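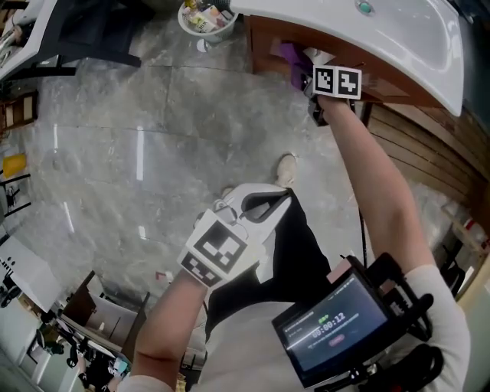

Kondton Ski and Walking Club — Trips Desk

How to book a self-catering chalet for a group

Members organising a club week for the first time usually ask the same things, so the steps are set out in order. They apply to any trip of 8 people or more. For smaller parties, book as you like and let us know the dates.

1. Fix the dates and the numbers

Get firm names before you look at any property. A name is firm when the deposit of £200 has been paid into the trips account. Avoid the school holidays if you can. The second and third weeks of March are normally the best value, and the higher runs still have good cover then.

2. Choose the resort before the chalet

Look at the lift map first. Mixed groups need nursery slopes they can reach on foot or by a free bus, and the stronger skiers will want a lift that goes straight up from the village. Check the transfer time from the airport as well. Anything over three hours means losing most of a day at each end.

Walkers should check which paths are cleared in winter. The tourist office will normally email a map if you ask.

3. Ask the owner these questions in writing

How many proper beds are there, and how many are sofa beds?
How many bathrooms, and is there hot water enough for everyone to shower between five and seven?
Is there a heated boot room or only a rack in the hall?
Are bed linen, towels and the final clean included?
What is the local tax per adult per night?
Is parking included, and are snow chains needed on the access road?

Keep the replies. Meenakshi Chowdary had a cleaning charge of 89 euros refunded at Celtetti after she sent the agent a copy of his own email.

4. Read the cancellation terms

Most owners want a third on booking and the rest eight weeks before arrival. Some will move your dates if the lifts are closed, others won't. A week for a large group can easily come to £4000 before lift passes, so do not pay the balance until everyone has paid you.

5. Sort out insurance and passes

Each member buys their own insurance. It must cover winter sports and, if they plan to leave the marked runs, off-piste skiing with a guide. Send the policy numbers to Geetha Palaniappan at the trips desk.

Buy lift passes online as one order where the resort allows it. Illix gives a group rate this way, Varma only does it at the counter.

6. On arrival

Walk round the chalet before anyone unpacks. Open the cupboards, run the taps, try the heating and note any damage. Send the list to the owner the same evening — a text message will do. Agree who has which room, and put the emergency number by the front door.

Organisers' forms for next season should reach the trips desk by 11th May. Late forms go on the reserve list.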